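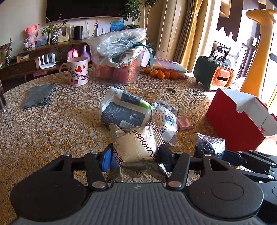 Most written rules for handling robots say a great deal about force limits and very little about packaging. I think that is the wrong way round for work in homes. A rule that says "grip firmly without damage" is fine for a wooden block. It tells you nothing useful about a crinkled foil pouch, with a plastic-wrapped packet close by and a sponge on the same table. Each of those needs its own limit, written down before anyone starts.

At Plaltov we kept a single page of grip rules until July. It had 7 lines, and soft packs got one of them. The Drellusville site now uses a table of 30 item types, and I would like to see everyone do the same. It takes an afternoon to fill in.

The usual complaint is that long rules go unread. Fair enough, so put the table where the work is done and check it every 300 grips. Moltex already asks for this in its contracts. Paiva should too, and should refuse any results that come without it.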